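Informe de avance, segundo tramo. Proyecto Flurside, buenas prácticas para celdas bimanuales de sobremesa
Para: Brestetti, seguimiento de ayudas
De: equipo Prakunard

Vamos justos de tiempo, así que va en corto. Lo largo irá en el anexo de junio.

Estado general: borrador de la norma interna, versión dos, cerrado salvo el capítulo de paradas. Episodios grabados hasta la fecha: 600. Pedidos en el convenio: 2,000. Vamos por detrás, lo sabemos. El retraso viene casi todo de reescribir el protocolo de arranque a mitad de campaña, y lo volveríamos a hacer.

Regla 1, reposo. Ningún episodio empieza si las dos pinzas no están en la posición de reposo escrita en la hoja. Antes cada operador tenía la suya. La mesa lleva solo los objetos de la tarea, nada de herramientas ni botellas de agua.
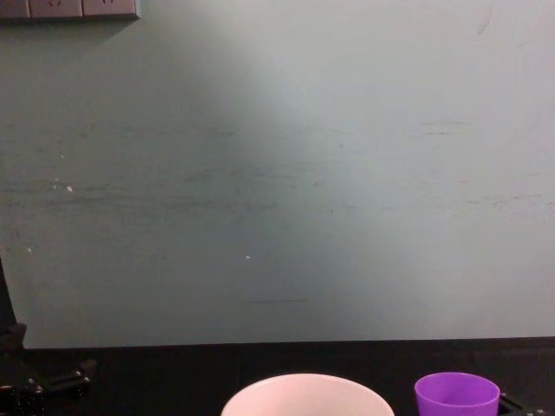

Dimitrov contestó al borrador que la regla de reposo le parece bien pero que falta decir quién la comprueba, porque si la comprueba el mismo que opera, a la tercera hora ya no la mira. Pide doble firma, al menos en el primer episodio de cada turno.

Aceptado a medias. Doble firma al abrir turno y tras cualquier parada, no en cada episodio. Queda en el punto 1.4 del borrador.

Regla 2, cámaras de muñeca. Revisión antes de cada bloque: lente limpia, los dos dedos dentro de imagen, tornillería apretada a mano y repasada con llave. De los 600 episodios hemos descartado 11 por encuadre corrido. Pocos, pero todos del mismo bloque, y eso es lo que preocupa. Se añade una toma de referencia sin objeto entre los dedos, que se compara con la del bloque anterior.
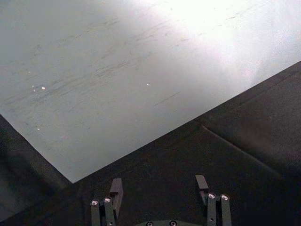

Vista desde la muñeca, pinza sin objeto.

También se anota el estado de pared y fondo. Las marcas de roce no se repintan a media campaña, o se repinta todo o nada. Esto generó discusion, de momento se queda así.

Regla 3, velocidad cerca de recipientes. Límite reducido cuando la pinza entra en la zona del vaso, con el otro brazo quieto. La zona se define por tarea, no vale una general. Pendiente: fijar el valor del límite. Tenemos medidas de 333 aproximaciones y falta cruzarlas con las paradas por contacto. Si no da tiempo, entregaremos un valor provisional marcado como tal.
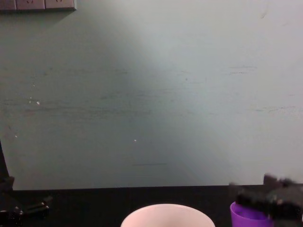

Pinza junto al vaso morado, tarea de vaso y recipiente blanco.

Regla 4, cables. Holgura suficiente para todo el recorrido de la muñeca, sin que el lazo enganche objetos ni el otro brazo. Parece obvio, no estaba escrito en ningun sitio. Se comprueba con los brazos abiertos a los lados y luego en el punto de máximo alcance.
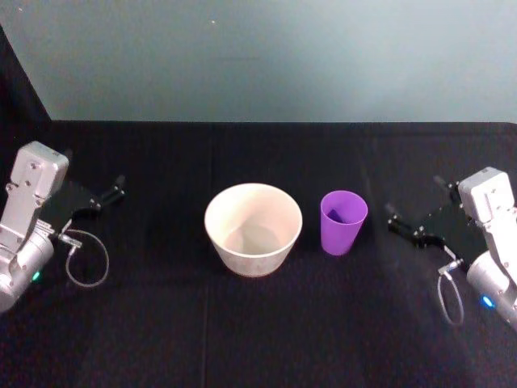
La comprobación de cables se hace con la celda parada y va en la misma hoja que el reposo, una casilla por brazo. Dos minutos, menos si la mesa ya está montada.

Desviaciones: capítulo de paradas sin cerrar, traducción de la hoja sin empezar. Presupuesto dentro de lo previsto, salvo recambios de dedos.

Necesitamos de Brestetti: respuesta sobre si el valor provisional de la regla 3 es aceptable como entregable, y visto bueno para mover los episodios que faltan al tercer tramo. Si puede ser antes del lunes, mejor.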